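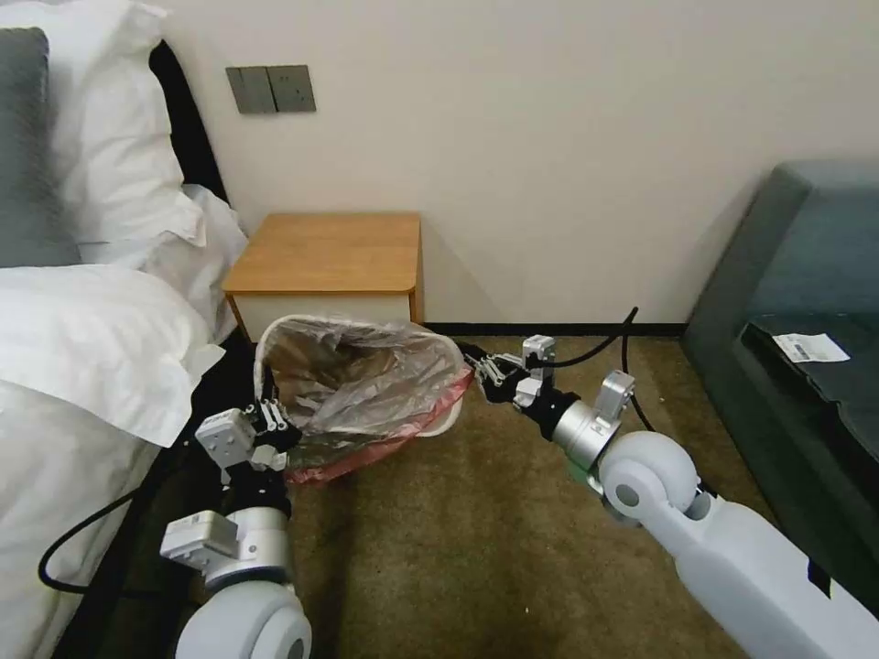

Zulerari > Products > Dollo > Frequently asked questions

We use cookies to remember your language and your country. By staying on this page you accept them.

Dollo room helper: your questions

These are the questions we receive most often from hotels and serviced apartments. If yours is missing, please write to Dirk Frerichs at our Trimadgate office. He reads all the messages himself and answers in English or German.

What does Dollo do in a guest room?

At this moment we offer one job only, the change of the waste bin liner. Dollo picks up the bin, takes out the used bag and puts a new one in. Bed making and bathroom cleaning are not part of the offer. We are asked about towels nearly every week, and the answer is still no.

Why does it need two arms for such a small bin?

A light bin moves away when you pull on the bag. A person holds it with a knee or with the other hand, and Dollo does it in a similar way. One gripper can keep the rim while the other works on the bag, or both can lift the bin together. We tried a single arm with a clamp on the floor in our first version, but carpet made this very difficult.

Which bins and liners are suitable?

Open bins without a lid, made of plastic or thin metal, round or rectangular. Pedal bins are not suitable, and bins standing inside a cupboard are also not. For liners, thin clear film is fine and so are coloured bags. Please tell us if your staff put two bags in one bin, as this must be set in the menu before the first room.

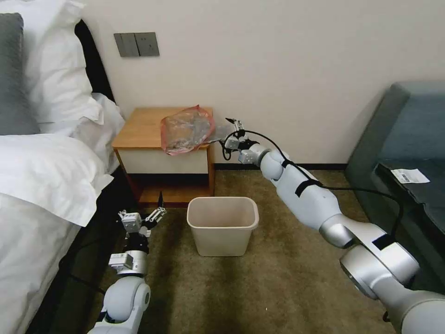
The bag on the nightstand, the bin on the carpet.

May Dollo put things on the furniture?

You decide this for each room type. The nightstand can be marked as a free surface, and then a bag may be placed there for a short time. If you don't want this, mark it as closed and Dollo will use only the floor. Some of our customers closed the nightstand in all rooms, and the job then takes a little longer.

How long does one bin take?

Longer than a person. In our test at the Belmonte hotel in February, the middle value was 4 minutes for each bin, counted from the moment the robot stood in its place. An experienced room attendant is much faster, and we prefer to say this before you order. The idea is that Dollo works while your staff member does the bathroom or the bed.

How often does it fail?

At the Belmonte we ran 73 bins. In eight of them a person had to help, mostly with a liner that was tied in a knot around the rim or stuck to the bottom. When a full bag resists, Dollo does not pull harder. 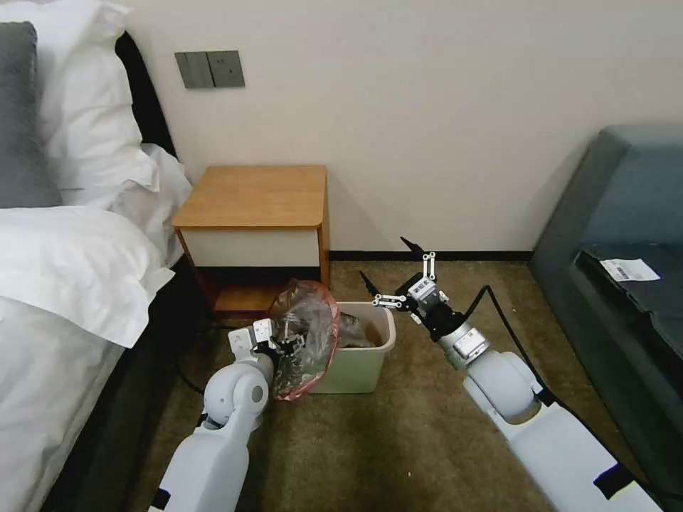

It stops at the force limit, opens the gripper and tries from another side of the rim. After three tries it gives up, leaves the bin standing and sends a short message to the floor supervisor's phone. Torn bags happened also – please keep a small brush on the trolley for this case.

Is it safe when guests are present?

Dollo is to be used only in rooms which are checked out or where the guest is away. The arms stop when they touch something unexpected. A staff member must be on the same floor, but does not have to stand beside the robot.

What happens with items a guest has left behind?

Dollo takes only the bag that is in the bin. Papers, clothes and other things on the bed, sofa or table are not touched. Your team should do its usual check for lost property.

Does it record video?

The head camera is needed for the work. Pictures are stored on the robot itself and deleted at the end of the shift, unless you switch on the fault report.

Can I rent before I buy?

Yes, the shortest rental is 3 months. Delivery, set-up and one day of training for your staff are included in the price. Spare finger tips are charged separately.

Related items
Dollo: floor space and door width
Dollo: cleaning the grippers
Rental terms for hotels
Test notes from the Belmonte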